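居民楼厨房排水与油脂管理
宣讲备注（主讲人用稿）

主办：Plerkby 排水管理处
主讲：Eldana Belay
文稿审核：Mulugeta Tilahun
定稿日期：2020年11月15日

使用提示：备注按幻灯片顺序排列。方括号内为主讲人动作提示，不宣读。现场听众以物业服务单位的工程人员和楼栋管理人员为主，术语可以直接使用，首次出现缩略语时请念全称。

开场

各位同事，上午好。受排水管理处委托，由我向各位介绍居民楼厨房排水与油脂管理工作的有关情况。讲解分为两部分，前半部分说明油脂在户内和楼内管道中的沉积过程，后半部分说明管理处对报修、清通和住户告知工作的要求。中间不安排休息，提问集中在最后进行。

［停顿，确认后排能听清。］

先说明一下工作背景。Trorka 片区的住宅多数建成较早，厨房排水立管管径偏小，部分楼栋在后来的装修中又接入了洗碗机和净水设备的排水支管。管道本身仍在设计使用年限之内，但承担的排水构成已与当年不同。去年七月，管理处对片区内厨房排水报修记录作了一次整理，共核对记录127份，由 Henok Kumsa 负责归类。归类结果显示，堵塞位置集中在户内存水弯之后的水平支管，以及立管底部转弯处。今天所讲的各项要求，都是围绕上述位置提出的。

需要请各位注意，报修记录只能反映住户已经察觉的问题。水平支管内径逐渐变小的过程中，住户往往只感觉排水略慢，很少主动报修。因此记录中的情况应当理解为结果，不能用来推算片区内管道的整体状况。

油脂从哪里来

谈到厨房油脂，多数人首先想到的是煎炸后剩余的食用油。整锅倒入水槽的做法确实存在，也应当继续劝止，但从清通时取出的沉积物看，日常洗涤带入的油脂同样需要重视。碗盘表面的残油、汤汁中的脂肪、乳制品、酱料，每次数量都很少，累积起来却相当可观。

［切换画面。］

热水和洗涤剂能够使油脂暂时分散在水中。水流进入管道后温度下降，分散的油脂重新聚集，附着在管壁上。淀粉、咖啡渣和细碎的食物残渣随后粘附其上，形成较硬的层状沉积。所以，以大量热水冲洗来代替清除油污，效果只是将沉积位置向下游推移，由户内转到公共管道，处理难度反而更高。

向住户解释时，请避免使用“您家造成了堵塞”一类的表述。同一立管上的各户都在排放油脂，沉积点下方或附近的住户只是最先受到影响。溢水发生在谁家，与责任在谁家，是两件需要分别认定的事情。
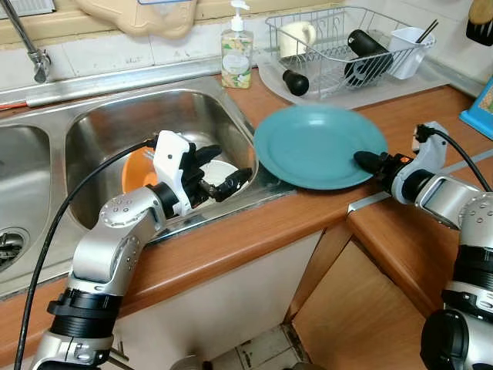 洗涤前的干式清除

干式清除，指在碗盘接触水之前，用纸巾或刮板将残油和残渣清入厨余垃圾。管理处将其列为住户告知内容的第一项，理由是成本低，不需要改造任何设施，并且对下游管道的保护作用最为直接。

具体要求如下。锅具中的剩油应待冷却后倒入带盖容器，按当地垃圾分类规定投放。盘面酱汁先刮后洗。粥、面汤等含淀粉较多的汤水，应先滤出固体部分再排放。乳制品不宜大量直接倒入水槽，过期牛奶亦然。

［此处可视听众情况举本地常见菜肴为例，时间不超过预定安排。］

常有人问到，使用可降解纸巾后能否冲入下水道。答案是不能。可降解指的是在适宜条件下能够分解，所需时间远远超过纸巾在管道中停留的时间。纸纤维遇到油脂后会成为沉积物的骨架，这类沉积比单纯的油脂更难清通。

另外一类常见问题涉及食物垃圾处理器。管理处对安装处理器没有统一的禁止规定，但立管管径偏小的楼栋应先向物业服务单位申报，由工程人员核对支管坡度和接口形式。未经核对即行安装的，物业服务单位应当登记，并在后续巡检中重点查看。

水槽滤网与存水弯

滤网是户内排水的第一道拦截设施，存水弯的主要作用则是水封防臭。两者常被混为一谈，有住户为求排水通畅而取下滤网，也有住户因嫌存水弯容易积渣而自行改为直管。前一种做法使残渣直接进入支管，后一种做法使水封失效，管道内的气体可以进入室内。发现后一种情况时，工程人员应当当场告知风险，并书面建议恢复。

滤网的清理频次以每次洗涤之后为宜。清出的残渣投入厨余垃圾，不得翻转滤网冲入排水口。滤网边缘变形、与排水口贴合不严的，应予更换。双槽水槽应注意两侧排水口的滤网都要保持完好，很多住户只使用其中一侧清洗碗盘，另一侧的滤网长期无人查看。

关于双槽水槽，还需要补充一点安装方面的说明。两侧排水口通常在台面下方汇合后接入同一存水弯。若汇合管段坡度不足，一侧放水时另一侧会出现返水。住户多将返水理解为公共管道堵塞，而实际检查时只需调整汇合管段即可解决。接到此类报修，请先检查台面下方，再决定是否安排清通设备上门。Dristik 楼群去年的几次重复上门，原因就在于首次检查时没有打开柜门。

［此句语气应平和，不点名具体班组。］

存水弯的拆洗原则上由住户自行完成或委托专业人员完成。拆洗之前应在下方放置容器，检查密封圈是否老化，复装之后放水观察接口。密封圈已经硬化的，应当更换，不建议以密封胶代替。以密封胶封死接口的，下一次拆洗时往往需要整体更换。
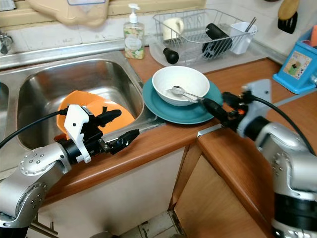

洗涤剂与化学疏通剂

洗涤剂的用量以能够去除碗盘油污为准。用量过大，并不能使管道更加清洁，却会使更多油脂以乳化状态进入下游，给公共管网和处理设施增加负担。经过干式清除的碗盘，所需洗涤剂明显减少，请各位在告知时将这两项内容放在一起说明。

化学疏通剂的问题需要讲得更细一些。市售疏通剂多以强碱为主要成分，也有强酸类产品。对轻微的有机物附着，按说明使用可以起到一定作用。对已经形成的硬质沉积，疏通剂通常只能侵蚀表层，剩余药剂滞留在管段内，给随后上门的清通人员带来灼伤风险。

因此，管理处对报修登记作如下规定。凡登记厨房排水堵塞，接报人员必须询问住户是否使用过疏通剂，使用的产品名称和使用时间，并将答复记入工单。住户答复不清楚的，一律按已使用处理，上门人员佩戴护目镜和耐化学品手套。不同种类的疏通剂严禁混合使用，亦不得与含氯漂白产品同时使用，有关内容应当写入楼栋公告栏的长期告示。

［放慢语速，重复一遍：答复不清楚的，一律按已使用处理。］

小苏打与食醋的组合在居民中流传较广。两者反应后产生气泡，最终溶液的去污能力十分有限。管理处不反对住户用其作日常除味，但不应将其写入任何正式的疏通建议，以免延误处理。

报修受理与现场判断

接报人员受理时，应当弄清以下几点：排水是变慢还是完全不通；是厨房一处异常，还是卫生间同时异常；上下相邻住户有无类似情况；近期有无装修或更换水槽。根据答复，可以初步区分户内堵塞与公共立管堵塞。

只有厨房一处变慢，相邻住户正常的，按户内堵塞派单。多户同时出现返水，或者低层住户在自己没有用水时出现返水的，按公共立管堵塞派单，并立即通知同一立管上的各户暂停厨房用水。通知应当采用电话和上门两种方式，不能只在住户群内发布消息。 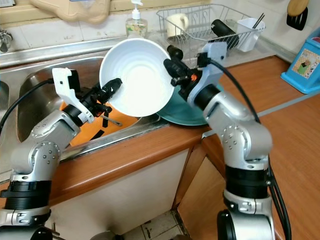

暂停用水的通知中应当写明联系人和恢复用水的告知方式。过去有过这样的情形，清通作业已经结束，个别住户因没有接到恢复通知，到次日仍不敢用水，继而提出投诉。通知有始有终，是对住户最基本的尊重，也能减少后续的解释工作。

到达现场以后，工程人员应先查看检查口，再选择清通方式。机械弹簧适用于户内支管的局部堵塞，操作时注意控制进给，避免在老旧管材的接头处强行推进。高压水清洗适用于公共立管及横干管，作业前必须确认下游检查井畅通，并安排人员在低层住户家中值守。管材情况不明的，先进行管道内窥检查。

清通完成后不得立即撤离。请住户放满一槽水后一次排放，观察排水速度和接口情况，双槽水槽应两侧同时排放。结果记入工单，由住户签字确认。公共立管清通的，应在最低层住户家中进行同样的检查。

沉积物取出后应装入密闭容器带离现场，按厨余油脂废弃物处置，不得冲入卫生间管道或就近倒入雨水口。雨水口与污水管网分属不同系统，油脂进入雨水系统后将直接影响受纳水体。对此类行为，管理处将按规定追究作业单位的责任。

楼栋巡检与记录

巡检工作由物业服务单位承担，管理处负责抽查。抽查人员为 Gadisa Woldegiorgis 和 Abenezer Worku，各位在日常工作中如需咨询，也可以直接与两位联系。

巡检内容包括立管检查口是否可以正常开启，底层转弯处有无渗漏痕迹，室外检查井内有无漂浮油脂。检查口被住户橱柜遮挡的，应当登记位置，并与住户协商开设检修门。协商一时达不成一致的，记录协商经过，不得以“住户不配合”一语代替。

工单记录是今后安排管道更新的主要依据。请务必写明堵塞的具体位置，即由哪一检查口进入，推进多少距离后遇阻，取出物为何种性状。只写“已疏通”的工单，对于后续分析没有价值，抽查时按不合格处理。

［展示工单样表，请听众对照手中材料查看填写位置。］

记录应当保留沉积物的性状描述。软质、呈乳白色的，多为新近附着；硬质、夹杂纤维的，说明沉积时间较长，或者有纸巾类物品进入。两种情况对应的告知重点不同，前者侧重洗涤习惯，后者还应提醒住户不得将纸类投入水槽。

住户告知的方式

告知材料的文字应当简短，使用住户日常能够理解的说法。“存水弯”可以写作“水槽下方的弯管”，“水平支管”可以写作“通往墙内的横管”。材料由管理处统一提供底稿，物业服务单位可以根据楼栋情况增补联系方式，但安全提示部分不得删改。

新入住家庭和新承租人员是告知的重点对象。建议在办理入住手续时当面说明滤网清理和剩油收集的要求，并告知收集点的位置。合租住房应当逐人告知，仅告知签约人是不够的。

日常清洗的顺序也可以在告知时一并介绍。先洗玻璃杯和油污较少的器皿，后洗盘碗，锅具放在最后，可以减少洗涤水的更换次数，也便于集中处理油污较重的部分。陶瓷碗盘表面光滑，刮除残油比较容易，适合作为当面演示干式清除的器具。

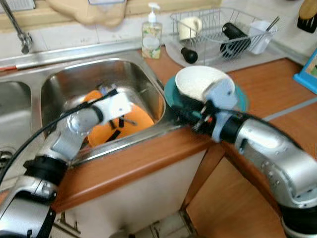 双槽不锈钢水槽与木纹台面

老年住户独立完成存水弯拆洗有困难的，物业服务单位应当提供上门协助，收费标准事先公示。Lencho 社区已将该项服务列入固定服务目录，经办人员反映，登记流程并不复杂，主要工作量在于准备常用规格的密封圈。规格清单附于会议材料之后，各单位可以参照备货。

对于多次告知后仍向水槽倾倒废油的住户，应当先行了解原因。实际走访中遇到过收集点位置偏远、开放时间与住户作息不符等情形。属于收集点设置问题的，应报管理处调整。属于个人习惯的，继续告知并留存记录，物业服务单位无权自行处罚或者停止供水。

提问环节参考答复

问及费用分担时，可以答复：户内管道由业主承担，公共立管的清通费用按物业服务合同和当地规定执行，管理处不参与具体分摊。合同约定不明的，建议双方补充书面约定。

问及管道更新时间时，答复应当谨慎。片区更新计划尚在编制，未正式公布之前，不对任何楼栋作出时间上的承诺。请听众将工单记录做好，并说明记录将作为排序的依据。

问及家用隔油装置时，可以答复：装置可以拦截一部分油脂，但需要定期清掏，长期不清掏的装置本身会成为堵塞点和异味来源。有意安装的住户，应当确认柜内空间足以开盖操作，并自行承担维护责任。

问及冬季堵塞是否增多时，可以答复：气温较低时油脂在管道内凝结更快，室外埋深较浅的管段受影响较大。物业服务单位宜在入冬之前完成一次室外检查井的查看，底层转弯处曾有报修记录的楼栋优先安排。

［提问结束后，请各单位到签到处领取告知材料底稿和工单样表。未能当场答复的问题，由会务人员登记，管理处以书面形式答复提问单位。］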